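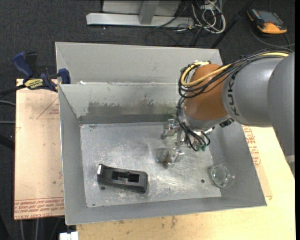
Home Notebook Parts Members Contact

Search the notebook Enter a word Go

22nd June
Zohreh Bakhtiari, Trorstead shared workshop

Cold one in the shed this morning, so the kettle went on before the controller did. I've been promising to write up the bin picking for ages and keep getting sidetracked by cables (more on those in a minute), so I'm putting it all down while it's fresh, and whoever has the next turn on the arm can pick up from my mess.

The bins are back on the bench with the blue and black bar clamp on them. They crept a little every time the fingers touched a wall back in March, and I spent a whole evening blaming Pakzad, my poor little picking script, for what was plain old sliding metal. Please leave the clamp where it is! If you really need it for glue-ups, mark where the front bin sits first, or the saved positions won't mean a thing.

I ran 44 picks today, all out of the front bin, with the black plastic piece and the clear round container. The black one is coming along beautifully. Pakzad finds it at nearly any angle and the fingers like the blocky end best, so I've told it to favour that. The clear one is a different kettle of fish. It's see-through and the floor of that bin is silvery and scratched all over, with shiny worn patches in the middle, and between them they give the detector a terrible time. It missed the container 15 times, mostly when it had rolled up against the sloping wall. Twice it went very confidently for a bright scuff instead, and I had to laugh.

I'd like to try a sheet of dull grey card on the bin floor before anyone talks about paint. The detector has only had 1054 labelled pictures to learn from, and hardly any have the clear container in them, so more of those would help as well. I'm happy to do the labelling at home with the radio on.

Now, the cables. The black bundle still hangs in loops off the left side of the wrist, and I don't love how it swings when the arm reaches for the far corner. The yellow one is behaving. I've slowed the wrist turn in Golura for the time being and written the old value on the tape inside the cupboard door. A couple of decent straps would do it, I think, and I've asked Jesosent for a price.

Still to do: card for the floor, straps, more pictures of the clear container, and give the orange and black handheld a spot of its own off the carpet. I very nearly trod on it again.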